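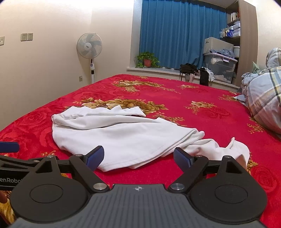 Home | Essays | Archive | About

Let the slow hands teach

I have folded laundry for most of my life and never once thought of it as knowledge. Then in June I spent a few weeks showing the job to a machine at Skuvine, with a gripper in my hand, and found I had opinions about shirts that I couldn't put into words.

My friend Rhys Waaka prefers remote control, and he makes a fair case for it (at length, usually over my kitchen table). You sit back, you see only what the robot sees, and you can't cheat with your own clever fingers. I grant him all that. But a soft knit wants a little tug before it gives, and I feel that tug through a handle in a way I never have through a joystick.

What I'd argue for, whichever way we do it, is patience. I would take 64 unhurried folds, fumbles and second tries included, over 900 brisk ones done to please a chart. My grandmother taught me on a bed, slowly, letting me get the sleeves wrong - and I still fold the way she did.

Write to Ruby-Lee Rewi | © 2023 Uvstead Essays | Back to top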